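Call for participants: home laundry study, second round

Pestuneo is looking for people to take part in the second round of its study on how a two-armed robot learns to handle laundry from human demonstrations. We need 40 participants at our Lotthorpe site. No experience with robots is required. Sessions begin in February and will run until all places are filled.

What the study is about

Clothes and towels are hard for a robot. A cup keeps its shape when it is picked up. A towel does not, and the robot has to decide where to take hold of it again after every move. Our group works on a training method called Rarolberg, in which a person steers the robot through a task and the recordings are used to teach it to do the same task on its own.

In the first round, all of the demonstrations came from our own staff. They were fast and very alike. The robot did well when a towel was placed the way staff usually placed it and badly when it was not. When we added 103 demonstrations from people who had never used the system before, results on unfamiliar starting positions got better, even though many of those demonstrations were slow and included dropped items and second tries. We do not know yet how much of the gain came from the mistakes being corrected and how much came from people simply doing things in different ways. The second round is designed to separate the two. 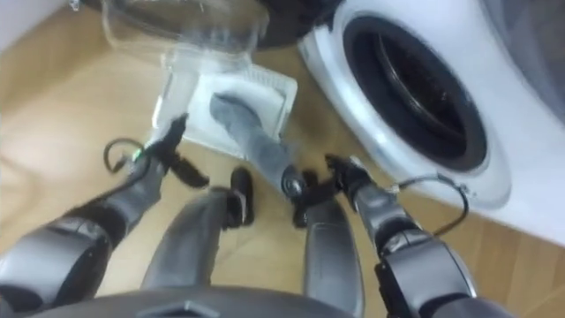
All tasks take place at floor level and at the height of a front-loading washer. Small items such as socks are a large part of the work, along with towels and pillowcases. The robot has a multi-fingered gripper on each arm, and you will control both arms at the same time using a pair of handheld controllers and a headset. Most people are comfortable with the controls by the end of the first practice period.

What you will do

You will come in for two sessions of three hours each, at least one day apart. The first session starts with a short safety talk and 40 minutes of practice. After that you will work through a set of laundry tasks, with a break every half hour. A member of the team is in the room with you at all times and can stop the robot.

Participants are placed in one of two groups. One group is asked to finish every attempt, including recovering from drops. The other group stops and resets after a drop. You will not be able to choose your group, and we ask you not to discuss it with other participants until the study is over. 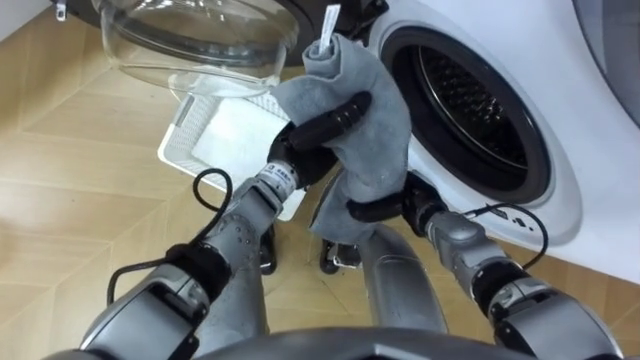
Two-handed handling gets the most time in the schedule. That covers gathering a towel, passing it from one gripper to the other, and loading it through the washer door. We are interested in where you choose to hold the cloth and when you decide to let go with one side, so please work the way you would at home. There is no target speed and you are not being scored against anyone.

At the end of the second session you will fill out a questionnaire on effort and comfort. It takes 15 minutes.

Who can take part

You must be 18 or older and able to stand or sit on a stool for half an hour at a time. You need normal or corrected vision (glasses fit under the headset) and the use of both hands. Left-handed people are especially welcome, as we had very few in the first round. Please do not apply if you have epilepsy or get severe motion sickness, or if you have worked for Pestuneo or on the Kälin project.

Payment and data

Participants receive $216 after the second session. If you stop early, you will be paid for the hours you completed. Parking is free.

We record the movements of the robot and the controllers, and video from the robot's head camera. We do not record your voice. Recordings are stored under a number and may be shared with other research groups. You can ask us to delete yours up to four weeks after your last session.

How to apply

Fill out the short form on the Lotthorpe study page and list the times you are free. Morning sessions start at 9:00 a.m. and afternoon sessions at 1:30 p.m. We reply to every application within two weeks. If the study is full, we can keep your name on a waiting list for the third round.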